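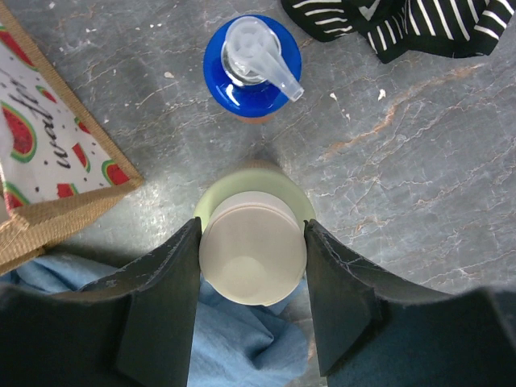

Ticket 2359 — Right gripper loses its grip when arm is raised
Project: Vimevent (two-arm table, shared workshop)
Status: open
Opened: Fri 24 July

Problem: The right arm picks up a bottle or jar without trouble, but on longer holds the fingers slowly open by themselves. The log then shows code 501 and the gripper stops taking commands until I restart it. The left arm runs the same program and has never given this code.

What I checked first:
Finger screws tight on both arms.
Cable plugs pushed in fully at wrist and base.
Supply voltage steady when both arms move.
Changed the Gorkent driver board for the spare one. Same code again. 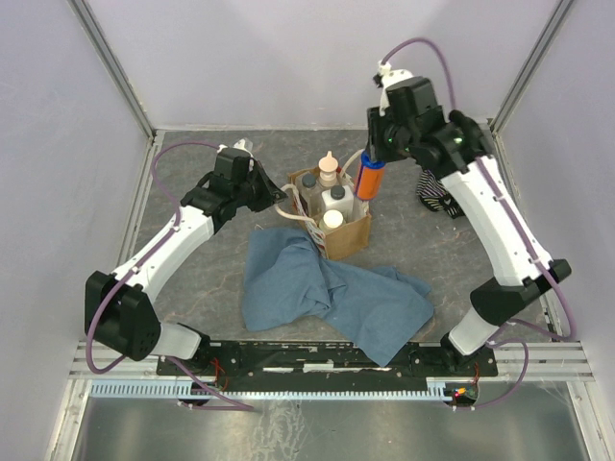 Photo: Vimevent build log, Pešek workshop

After this I looked at the motor temperature. In the upright hold it climbs to roughly 65 degrees, and then the code comes. I had set the closing force quite high, because the orange bottle with the blue cap is smooth and I was afraid to drop it. I think the motor protects itself, but I am not yet sure.

Next I lowered the closing force by 2 steps, on the right arm only. The code did not come back in the evening test, but this was a short test and I do not want to close the ticket too early.
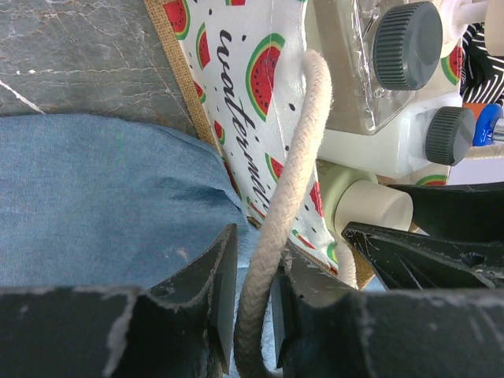
Soft things need their own setting. A rope handle gives way between the fingers, so the gripper keeps closing and looks for a hard stop — and this also makes heat. I have asked on the Endent forum if the stop position can be saved for each object.

To do: long hold test with the new force, then the same test with the old driver board put back. I will write the results in this ticket in August.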